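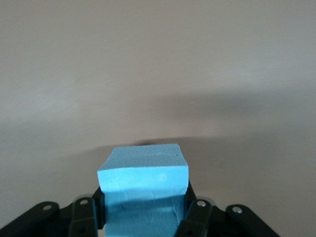
Fig. 1. Foam block held between the two finger plates, seen from the wrist camera.

Gripping Soft Parts: Rules for the Lab
Handout 3, Darcy Cloutier

Read this before your first session on the Borcombe cell. You will be asked about it at the bench.

1. Set the force limit before closing on foam. Start at 16 N and go up in small steps. Foam gives a little under the plates, and a deep dent means the limit is too high.

2. Hold the block by two opposite sides, with the top face clear of the plates.

3. Hand-cut blocks are not true cubes. Measure the width at the grip line, and do not copy it from another block's sheet.

4. Look over the block between runs. Old gouges on the top face are acceptable. Crumbling where the plates touch is not, and the block goes in the scrap bin.

5. Check the linkage screws by hand with the power off and the stop button locked in.

6. Keep hands outside the taped line whenever the drives are live, also when the arm is standing still.

Log each run in the Flerkley sheet with block number, width and force. Sheets are due in room 258 by Fri 8 June.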